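**5/15/19, frog calls**

Great morning! The Bindel marsh recordings are all in, 1,558 clips from the January deployment, and the first 200 I listened to are so much better than last year's. You can hear separate males answering each other across the water (put headphones on, the speakers in here flatten it completely).

Josphat moved the Elero recorder to the far side of the culvert and it was the right call. The old spot picked up every truck on the road. Now there's a low hum for the first hour after dusk and then the band between the two chorus peaks is clean.

Settings, for whoever picks this up:

- high-pass at 770 Hz, gentle slope. Lower and the wind gets in, higher and we lose the bottom of the bullfrog harmonics
- window overlap left as it was
- Saber version with the new peak picker, not the one on the shared drive

Bart wants the spectrograms in grayscale for the poster. I like the color ones, but he's right that faint calls show up better in gray.

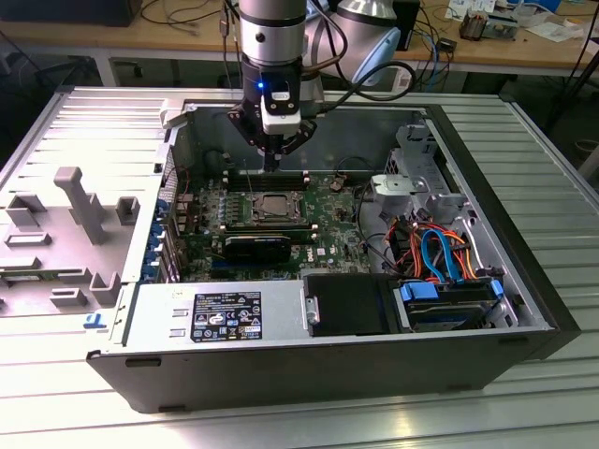

Dell board, memory slots on both sides of the socket.
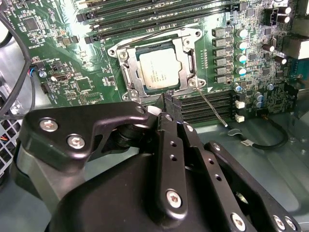
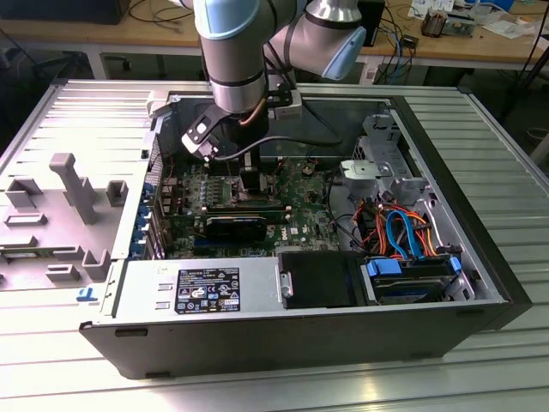
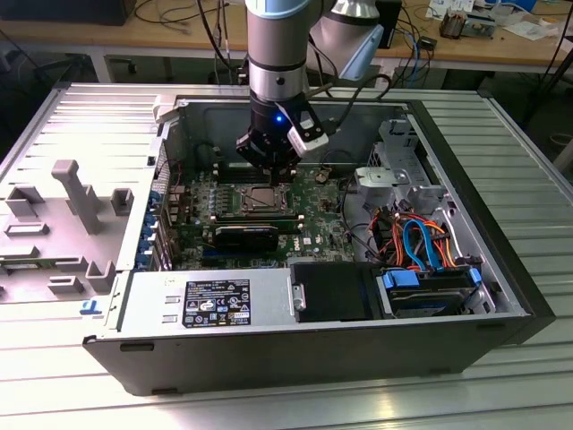 Saber still splits long trills in two when there's a dip in the middle. Josphat suggested joining anything with a gap under 20 ms, so I tried that by hand on the worst night and the trill lengths suddenly look like real trill lengths!! Want to run it on everything before getting too excited. Possible problem: two chorus frogs calling close together could get glued into one very long animal.

Favorite clip so far is from the Prirach pond, the third night, just before rain. One gray treefrog starts up alone, stops, and then what sounds like the entire pond comes in on top of him. Played it for Bart twice. He asked for the file.

To do:

- rerun the night with the broken timestamps (clock went back to zero after the battery swap)
- ask Josphat for the water temps at Elero, the sheet only goes to the second week
- relabel the "unknown 4" folder, almost sure it's a pickerel frog
- new foam for the Prirach microphone, something has been chewing on the old one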